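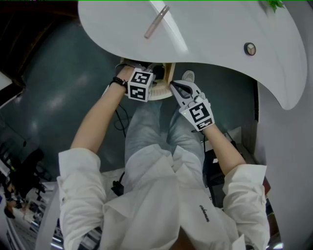 Filed under: House, mostly

The desk has a drawer. I mention it because I went the best part of a month without properly registering the fact. It hides under the curvy bit, and when you are standing over a large glossy white tabletop shaped like a puddle you don't tend to look underneath. You look at the top and think about fingerprints.

I bought it in April, second-hand, for £487, which is more than I paid for my first car and it has fewer corners. The listing called it a Brondura. I have no idea whether Brondura is a maker, a range or the seller's cat. What I wanted was a plain rectangle. What I liked, at eleven at night with a glass of something, was a wave.

Living with a wave has its moments. Nothing lines up with it. A laptop parked on the rounded end looks as if it's waiting for a bus. Pens look thrown down however carefully you put them there, and the slim pinky-beige thing that has been lying near the middle all week has become a sort of feature. I've stopped moving it. Then there's the little round dark button set into the white, with a three-spoked emblem on it, which every visitor asks about and I answer differently each time.

Anyway, the drawer. The sides are pale wood, the front has a nice rounded lip, and the inside is dark enough to lose things in, so naturally I did. When I finally had a clear-out it gave up the following:

8 dead biros
2 tape measures, both of which I had replaced
the instructions for a Misico kettle that went to the tip years ago
a loyalty card for Skulosance, one stamp short of a free candle

I had owned the desk for under a month, remember. Some 20 minutes of sorting and I was left with one tape measure, the loyalty card and a strong feeling that I ought to buy a tray with compartments. I then spent an hour looking at trays. They are all rectangular.

The plant on the far side has put out more leaves and is starting to lean over the edge for a look. It came from the Tsai garden centre off the ring road and was sold to me as slow growing. I'll have to turn it round at some point, or move the desk, and the desk took two of us and a door off its hinges, so it'll be the plant.

Next job is the shelf above the radiator, which has been "nearly finished" since before the desk arrived. I've found the tape measure now, so I'm running out of excuses.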